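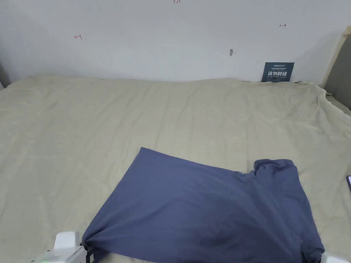
*Handout and notes by Morena Fontana – Home Skills, evening group – Jan 1, 2021*

Happy New Year to everyone who asked for these notes early! I've typed up what I say in the folding session, more or less in the order I say it, so if it wanders a bit you can blame me and not the typing.

We're on T-shirts this time, and we're doing them on the bed. I love a bed for folding. You get far more room than on a dresser top, you don't have to stoop as much as you do over a coffee table, and a cotton shirt sort of grips the sheet and stays where you put it. The trouble is that a soft mattress gives under your hands, so pressing down hard just makes a dip and the shirt slides into it. Light hands, please.

**Getting it flat**

Start with the shirt front side down. Take hold of a corner of the bottom hem and pull it gently out and away from the collar, then do the other corner. Most of the wrinkles in a T-shirt run from the corners, so this does more good than any amount of patting the middle. If a sleeve has bunched up or folded over on itself, sort that out now. I used to skip the sleeves (I was in a hurry for most of my twenties) and every shirt in my drawer had a lump in it.

A creased sheet underneath is fine for practice. If you're folding a whole load, though, give the sheet one good tug toward you first.

**The fold I teach**

1. Bring one side in to the middle of the back, sleeve and all.
2. Turn the sleeve back so it lies along the fold you just made.
3. Do the same with the other side. You should have a long strip with the collar at the top.
4. Fold the hem up to just below the collar.
5. Fold in half again, or in thirds if your drawer is shallow.

Evaristo Messina, who had this group before me, folded in thirds every single time and stood the shirts up on edge like files. I do halves for thick shirts and thirds for thin ones. Try both before you pick a side!

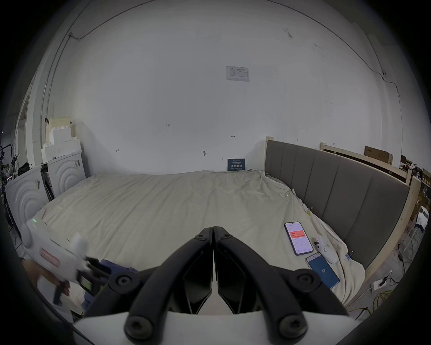 *Home Skills Notes, no. 17*

**Dark shirts on light bedding**

Somebody always asks about lint. Navy and dark blue shirts pick up every bit of fluff from a pale sheet, especially a new one that hasn't been through many washes. I turn mine inside out before they go in the washer and leave them that way until I'm ready to fold. It adds a minute to the job – two if the kids are helping – and the outside stays a lot cleaner.

**When it goes crooked**

Don't keep nudging it. Pick the shirt up by a corner, let it hang, give it one shake and lay it down again. Neema Rweyemamu showed me a nice trick back in May: hold it by both shoulder seams and let the hem touch the bed first, then lower the rest toward you. The air goes out from under it and it lands almost smooth. I was thrilled, and I've done it that way ever since.
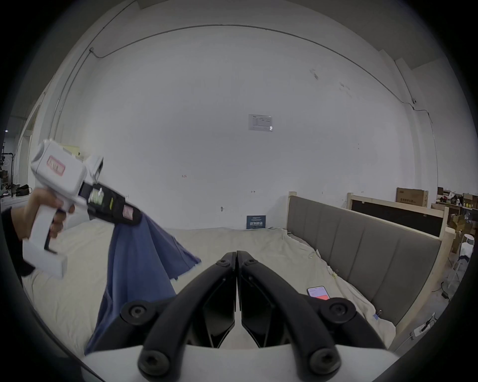
**Does a T-shirt need ironing before it's folded?**

Most don't. Smooth it with your palms while it's still a little warm from the dryer, fold it right away, and save the iron for linen and for shirts with a stiff collar.

**To practice before next time**

Fold one shirt in halves and one in thirds, put both in a drawer, and look at them again after a few days. Bring whichever one held up better, plus one long-sleeved shirt, as we'll be starting on those. Fitted sheets come after that, and yes, I do have a method.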